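Irnix Lab
Search this site
Enter keywords Go

Frequently Asked Questions: Learning from Hand-Held Gripper Demonstrations

This page collects the questions we get most often about the Irnix method, in which a robot arm learns short tabletop tasks from demonstrations given by people holding grippers in their hands. The paper and the supplement have the full details. Last revised January 2020.
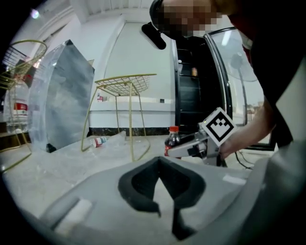
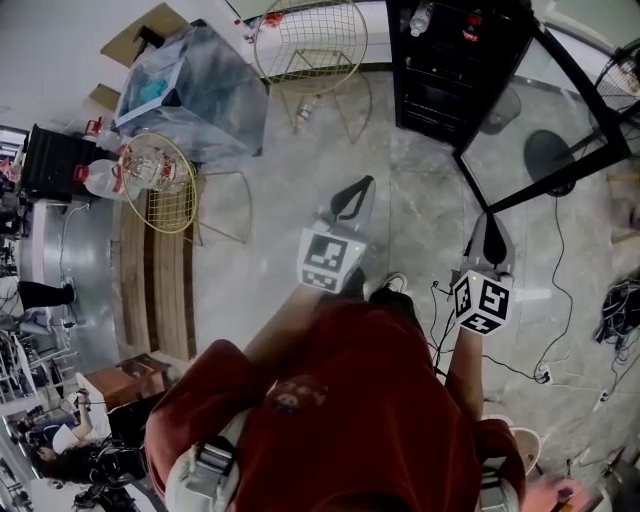 Collecting with hand-held grippers: the view from a gripper, and the view looking down at both grippers.

What is the main result?

A policy trained only on hand-held demonstrations can run on a robot arm that was never used during collection. Our training set has 1446 demonstrations. No robot data was added to it, and we did not fine-tune on the robot afterward.

Why not just drive the robot by remote control?

We did that for our first study and it was slow. The person has to wait for the arm, and the arm has to be in the room. With hand-held grippers the person moves at a normal pace and can feel when something slips. It also means we can collect in places where we would never get permission to bolt down an arm.

What are the black-and-white square patterns for?

They are fiducial markers. Software finds the corners of the square in a camera image and works out where the marker is and which way it is turned. We know where the marker sits on the gripper, so we get the pose of the gripper too.

What happens when a marker is hidden?

Short gaps are filled in from the motion on either side. If the gap is longer than 10 frames we cut the demonstration at that point and keep the part before it. Reaching across your own wrist is the most common cause. A cube shows markers on more than one face, which helps when the hand turns, but it does not fix everything.

Why do you need a view from the gripper and a view from above?

They do different jobs. The gripper view is close to the contact and looks the same whether a person or a robot is holding the gripper. The view from above shows both hands and how far apart they are. We trained one policy without the view from above. It was fine on one-handed tasks and poor on anything where an object passed from one gripper to the other.

Does the policy see the person's arms during training?

Yes, in the view from above. This was our biggest worry, because the robot has no sleeves or skin. We mask the arms before training and mask the robot links the same way at test time. The mask is rough and sometimes covers part of the object. See section 4 of the paper for how much that costs.

How do you choose the rooms?

We want ordinary ones with things left where they are. Early on we cleared the background before each session, and the policy then got worse when it was tested in a room with furniture in it. Now we only clear what we need for the task.

What do you do about faces?

Faces are pixelated before a recording goes into the training set.

Which objects work badly?

Clear plastic is the worst. Bottles with a label are usually fine and the same bottle without one often is not. Thin sheets are hard because their shape changes every time they are touched. Reflective metal gives trouble in rooms with strong daylight.

How long does it take to learn to use the grippers?

Most people are comfortable after 27 practice tries. The habit that takes longest to break is nudging an object with a knuckle. The robot has no knuckle, so those demonstrations are thrown out.

Can I use a different robot?

Probably, if its fingers match the shape and opening width of the hand-held ones. We have tried 2 arms, the Taturlow and the Holanda, with the same fingers on each. The Taturlow has a shorter reach and fails on motions that a person does easily at arm's length. We now filter those out before training.

Is the data available?

The gripper views are. The views from above are still being checked and will go up in parts. Please do not write to ask for a date, as we do not have one.

Who do I contact about the code?

Raíssa Evangelista maintains it. Include your camera settings and one short recording with your message. Most of the problems sent to us so far have been calibration files loaded for the wrong gripper.

Related pages
Marker calibration, step by step
Notes on masking arms and robot links
Changes to the data format, October release
Drultville tabletop tasks: full list

Contact | Copyright Irnix Lab, Drultville | Back to top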